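Second month with the grippers

I promised to write more often, and then November went by and I wrote nothing. My excuse is that I spend my evenings now in the back room at Harell, opening and closing two plastic hands above a table.

For those who didn't read the earlier posts: I joined the small group which collects examples for the Astum project. We don't write rules for the robot. A person holds one gripper in each hand, does a simple task, and the cameras on the grippers record it. Later the learning system gets all these recordings and tries to find out what they have in common. My part is the first one, the doing. I was trained in accounting, so this was a big change for me, but I like it more than I expected.

One session is 50 recordings of the same task. It sounds easy. The first nine or so go well, then the mind begins to walk somewhere else, and the hands become either lazy or too clever. Both are bad. When I am lazy, I stop too far from the object and must correct. When I am clever, I invent a faster way in the middle of the session, and then half of my examples show one method and half show another. The people at Petridis, who do the training part, noticed this in my second week. They were polite about it.
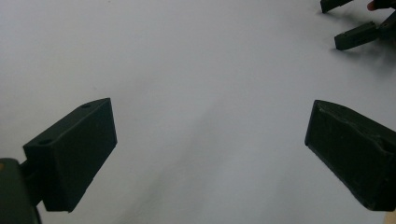

My biggest problem for a long time was the beginning of each recording. I thought the important part is the grasp, so I paid no attention to what happened before it. I started with the fingers half closed, or very low, or with one hand still outside the view. Now I have a fixed habit. Both grippers come over the table, not touching it, and the near one is wide open with nothing between its fingers. The other one I keep farther away, at the upper right as the near camera sees it, so that the two do not disturb each other. I hold this for one breath and only then I continue. On a pale plain table the dark green fingers are very easy to see, and I can check quickly in the playback if I began correctly.

I asked if the starting position must be exactly the same every time. The answer was no, and this surprised me. If it is always identical, the system may learn only this one place to start from. So I change it a little, some centimeters to the side, a bit higher, a bit more turned. The opening of the fingers I keep the same. I am still not sure how much "a little" is, and I think each of us understands it differently.

Another thing I had to unlearn is hiding my mistakes. At first I deleted every recording where I dropped something. Now I delete only the ones where I talked to somebody or looked away. If I miss and then calmly try again, it stays. We mark it with a separate label, and Petridis decides later if they use it.

My wrists are better than last month. I take a break after every 5 recordings when the task is slow, and I stopped squeezing the handle as if it wanted to run away. A colleague from the Platthorpe site wrote to us that they work sitting down. I tried it for 2 evenings and went back to standing, my elbows kept meeting the table.

Next week we begin with folding small towels. I practiced at home with my normal hands and I was already slow, so I will report how it goes.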